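Thread on where keys and phones go when people come in. I've been sorting this out at the workspace since October and I have enough notes now to put them in one place.

The short version: one table, one holder, one soft surface. Everything else we tried got removed.

Before this we had a row of hooks from Fener. Good hooks. People hung jackets on them, then bags on top of the jackets, and the keys ended up under all of it.

After the hooks we had a tray. A tray collects receipts, pens, tape, a charger that fits nothing. I emptied it every evening for 2 months and then put it in the cupboard, where it now holds the receipts.

The holder we use came from Heso, a small pottery shop a few doors down from the MacLeish building. Flat base, a post, a bowl. I picked it because the post has a little arm near the top and I wanted a place for a ring to hang.

White was the only color they had left. I would have taken green.

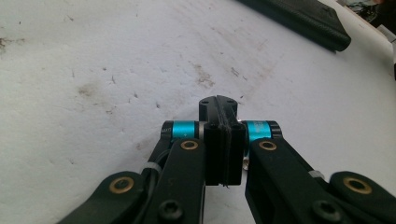 Someone asked me whether you need a bowl at all if there is already a post to hang things on.

You want both if more than one person uses the spot. Rings with a big loop go on the arm, and loose keys or a ring with no room on it go in the bowl.

Next subject, noise. Keys dropped on a bare wooden table make a sound you hear across the whole room. At 8 in the morning that is every person arriving, one after another.

So there is a sheet of foam on the table. I cut it with a long knife and a straight edge, a bit smaller than the top. The first cut was crooked and I turned that side to the back.

Things I put under keys before the foam: a cork mat, a dish towel, a mouse pad. The cork shed crumbs. The towel slid. The mouse pad was fine but too small for more than one person's stuff.

Foam marks easily. If marks bother you, get a dark sheet or plan on replacing a white one. I don't replace ours until it tears.

On phones. Most people here put them face down. I used to tell them not to, because of grit on the screen, and then I gave up and started brushing the foam instead.

Brush first, then a damp cloth, then leave it alone for a while. Don't scrub. Scrubbing pushes the marks in and roughs up the top.

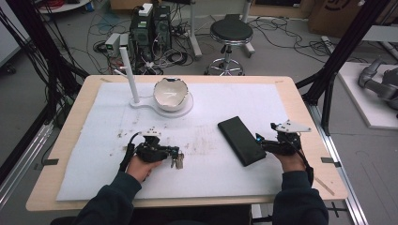 Keys, phone and white foam, with the holder at the back.

The foam does show everything. Gray smudges, brown smudges, bits of whatever came in with people. Most of it gathers toward the middle and the left on ours.

About the ceramic. I don't put it near the front of the table. It sits at the back where a sleeve is less likely to catch the post. If you have a narrow table, put it in a corner and turn the arm toward the wall.

If your holder rocks, check the underside before you blame the table. Ours had a drip of glaze on the bottom. I took it down with 600 grit paper, wet, and it took a few minutes. Wipe off the dust before you set it back on foam.

I also tried sticking the base down with Brutard putty. It held, but then I couldn't lift the thing to clean underneath, so I took it off again. The putty left a greasy ring that came off with dish soap.

Small rule we settled on: nothing in the bowl except keys. No coins, no screws, no gum. It mostly works. Coins still turn up.

Other rule: if you carry 2 sets of keys, put both down together. I spent part of an afternoon looking for a storage key that had been left in a coat.

Someone wrote to ask if a lined bowl would be quieter. It would. I cut a felt circle for ours and it kept coming out along with the keys, stuck in the rings. If you do it, use a dab of glue in the center.
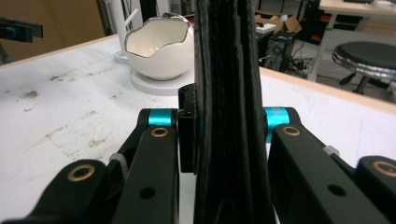

Dark cloth and a white surface are a bad match for anyone who dislikes brushing. I keep going back and forth on it. Felt, fleece and anything fuzzy will pick up whatever is lying there, and it tends to stay down in the creases. Look at how the gray shows up in streaks along the folds of that black bundle, and how rough it looks next to the plain white behind it. I would not put a texture like that under a phone. For wiping the holder I use a smooth cotton cloth, light colored, so I can tell when it needs washing.

The cloths go in a regular cold wash with no softener. Softener leaves a film and the ceramic goes streaky.

Cleaning order, for anyone who wants to copy it: keys and phones off, holder off, brush the foam toward one edge, shake it out outside, wipe the wood, foam back, holder back. It is a short job if the table isn't piled up.

Don't put the foam back on damp wood. I did it once and got a pale patch in the finish that is still there. Rounded corners hold a little water along the edge too, so run the cloth around those.

Cables are a separate problem and I haven't solved it. A charger on this table would be handy, but then the phones stay all day and there is no room for the next person. For now charging happens at the desks.

I'm still looking for a second holder in the same shape. Heso said they might make more before winter - if they do I'll get one with a shorter post and put it by the other door.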